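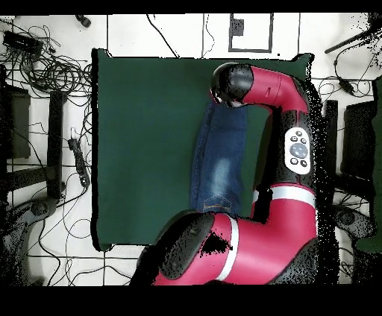
Platley Apartments: Tenant Questions

When is rent due?
On the first of the month. A late fee of 66 dollars is added after day 6.

How much is the application fee?
195 dollars per household, paid once. It is not returned if you withdraw after the credit check has been run.

Is parking included?
No. A space in the Clultcombe Street lot costs 210 dollars a month. Spaces are assigned by lease date.

Can I sublet my unit?
Only with written consent from the leasing office. Send the form with the subtenant's name and dates.

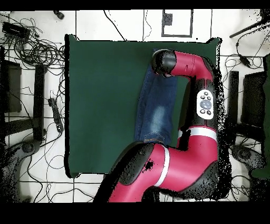
What can I keep in a storage locker?
Lockers are for household goods in closed boxes or bags. Fuel, paint, food and tires are not accepted. Clothing is fine; jeans folded lengthwise, as on the green cloth, can be folded once more across to fit a standard box. Platley does not insure locker contents.

Who handles repairs?
Submit a request through the tenant portal. For leaks or loss of heat, call the night line printed on your lease.

When is the heating system serviced?
Each November. Notice is posted at the mailboxes.

Whom do I contact about a lease renewal?
Naveed Durrani, leasing office, ground floor.

Last updated July 14, 2026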